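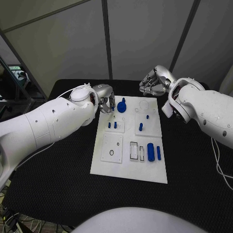
Randton Releases Colevon, a Puzzle Game of Pipes and Water

Stastlow, 8 Sep 2020 - Randton is pleased to announce that Colevon, its new puzzle game for phones and tablets, is available today for download.

In Colevon, the player must bring water to every garden of a small town on a hill. There are 273 levels, divided into 11 districts, and each district adds a new kind of pipe, valve or pump.

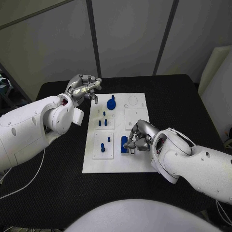
The first 20 levels are free. The other levels can be opened with one single purchase, and the game does not show advertising. Players can also build their own levels and send them to friends with a short code.

"I wanted a game which my mother and my nephew can play on the same sofa," says Chrysoula Antoniadis, designer of Colevon. "If you make a mistake, the water only goes to the wrong garden, and you try again."

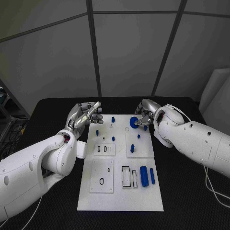
The music was composed by the Balaskas studio and was recorded with guitar and clarinet. A version for desktop computers is in preparation.

Press copies can be requested from Randton.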